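Bench hands wanted for our computer refurb workshop in Drovley

Paid, part-time, full training given. Posted 28/05/2021

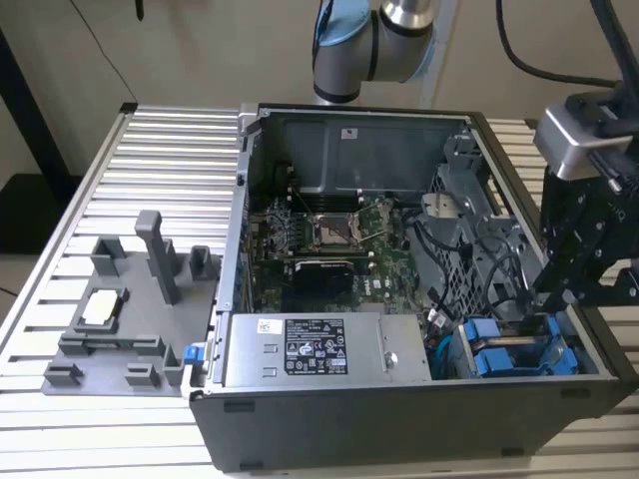 Hello! I'm Berenice Maldonado and I run the workshop at Lutedow, where we take in old office desktops, strip them, test them, put them back together and send them out again to people who need a decent computer and don't want to pay new prices for one. We've got more work coming in than we can get through, so I'm looking for two more people to join us on the bench.

I'll tell you what the job is like first and then get to the money and how to apply, so scroll down if you're impatient (I would).

What you'd be doing

Mostly, opening up towers. They go on their side, the panel comes off, and you work your way through the insides: memory, drives, cables, cards, power supply, and on a good many of them the processor too. Some firms send us machines with perfectly good processors in tired boards, and some send the opposite, so there's a lot of swapping about. You'll learn to lift a chip out of its socket, put it somewhere safe, clean off the old paste and seat it (or a better one) again with all the pins happy. It sounds scarier than it is. By your second week you'll be doing it while talking about what you had for tea.

A lot of what we see is Dell, and I have a soft spot for them. The blue latches on the cases and the drive carriers mean you can get a fair way in before you even pick up a screwdriver, and once you know one you more or less know its cousins. Then a completely different make lands on the bench with nine hidden clips and you'll swear at it like the rest of us.

Apart from the towers there's the less glamorous stuff. Blowing out dust. Peeling off asset stickers. Wiping drives and filling in the sheet that says you've wiped them, every time, no exceptions, even if I'm the one telling you we're in a hurry. Sorting screws (there is a right tub for each and I will show you which). Coiling cables so the next person can use them. Packing finished machines for the van to Lusell.

We put 1203 machines back into use last year, which I'm really proud of, and I'd love to beat it.

Who I'm after

You don't need to have done this for a living. You don't need a certificate in anything. If you've taken apart your own computer, or a games console, or your nan's radio, and got it back together afterwards, tell me about it! If you've only ever watched someone else do it and thought "I could do that", tell me that as well.

What I do need is somebody careful. Boards and sockets don't forgive a heavy hand, and a bent pin can take up half a morning. I'd much sooner have a slow, steady person who stops and asks than a quick one who forces things.

You'll need to be all right with small fiddly parts and small print. We've got magnifiers and good lamps, and plenty of us wear reading glasses, so please don't count yourself out over that. You'll also need to write a clear note on a job sheet so that whoever picks it up after you knows where you'd got to. Spelling doesn't matter to me in the slightest.

There's some lifting, because towers are heavier than they look. We have a trolley, and if lifting is a problem for you, mention it and we'll talk about how to share it out.

The hours and the pay

Both posts are part-time, three days a week, and which three is up for discussion. We start at half past eight and finish at four with a proper lunch break. If you've got school runs or a parent to look after, say so and I'll do my best to work around it. One of our bench people has done ten till three for ages and it works fine.

Pay is £193 a week to begin with. There's a review after your first six months, and you get paid holiday from the start. Training is paid at the same rate, including the first few days when you'll mostly be watching and handing people things.

There's also a one-off £200 towards tools once you've finished your trial month. You can spend it on your own set of drivers and tweezers, and they're yours to keep if you leave. Until then you'll borrow ours.

Where we are

The workshop is on the Bawa estate in Drovley, unit 6, round the back past the tyre place. The bus from Lusell stops at the top of the road and it's a short walk down. There's parking if you drive and a rack indoors for bikes. We're on the ground floor with no steps, and the toilet is accessible. The kitchen is small but the kettle is large, and we've had a new heater in since February, so I can finally say it's warm in there!

Windows are open and the benches are spread out at the moment, and we're keeping masks on when two people need to lean over the same machine. If you've got worries about any of that, ring me before you apply and I'll talk you through how we're set up.

How to apply

No form. Send me an email or a letter, a page at most, telling me who you are, which days would suit you, and one thing you've mended or tried to mend. It's fine if it didn't work. I once spent a whole weekend on a laptop that had a flat battery, so you're in good company.

A CV is welcome if you have one handy but please don't write one specially.

If I think we might get on, I'll ask you in for a couple of hours on the bench. You'll take a machine apart with one of us beside you, put it back together, and have a cup of tea and a chat while it boots (or while we work out why it hasn't). We pay for those two hours and your bus fare whether or not you get the job. Wear something you don't mind getting dusty, and leave bracelets and dangly sleeves at home. We've got wrist straps for everyone.

I answer every application, though it might take me a week or so if a big load has just come in. If you can't get to a computer, drop a note through the door of the unit with a phone number on it and I'll ring you back, usually after four when it's quieter.

Please pass this on if you know someone who'd like it.

Berenice
Lutedow workshop, Drovley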